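Robot Operator / Task Demonstrator (day shift, 30 hours a week)
Gomow Automation, Urkton site
Posted 22 February 2023

Gomow is hiring operators for the pilot room at our Urkton site. The job is open to people who have worked in kitchens, housekeeping, packing, stockrooms or similar. You do not need a technical degree and you do not need to have worked with robots before.

Why the job exists

Until November, the Urkton site did most of its sorting and tidying work by hand. Part of that work is now being moved over to robot arms, and the arms have to be shown what to do by people who know the work. An operator holds a gripper tool, carries out the task at a normal pace, and the recording goes to the software team at our partner firm, Sobczak. Other shifts are spent next to an arm while it tries the same task, stopping it when it goes wrong and writing down what happened.

Eight of the current operators moved over from the hand-sorting line. They kept their hourly rate and their seniority. What changed for them is the kind of tiredness: less lifting, more standing still and paying attention. Some like it better and two have asked to go back, which they are allowed to do within the first 59 days. The same rule applies to new hires who want to try the line instead.

The pilot room has a wooden floor and a brick wall at the far end. The tasks are done with everyday things, such as mugs, bottles and chargers, on an ordinary desk with a microwave and a plant on it.

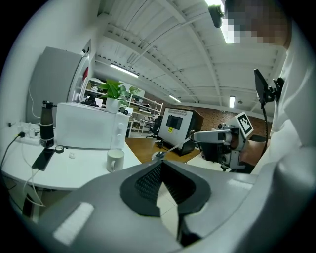

What you will do

Record demonstrations with the hand-held gripper, following the task sheet for the day.
Put objects back to their start positions between recordings.
Watch an arm during test runs and use the stop button when needed.
Fill in the run log in Jotudance, our shift software. Short notes are fine – "dropped it, grip too low" is a good note.
Tell the shift lead when a task sheet does not match how a person would really do the job. Sheets get changed this way most weeks.

What we ask for

Steady hands and patience with repeated work. You should be able to stand for up to two hours at a time and hold a tool at chest height. Basic written English for the log. Either hand is fine, the tools work for both.

Pay and hours

$22.20 an hour to start, paid every two weeks. Shifts are Monday through Friday, six hours, with a paid break in the middle and a second short break if you are on the gripper all day. Health coverage starts after the first full month. We do not use recordings to measure how fast anyone works, and this is written into the contract.

Training takes four paid days. The first is safety only: where to stand, how the arms move, how to stop them.

How to apply

Send a resume or a one-page note about your past work to the Urkton hiring desk and quote job number 1774. Please say which shift start you prefer, 7 a.m. or 1 p.m. Everyone we interview is invited to spend an hour in the pilot room and try the tool before deciding. That hour is paid too.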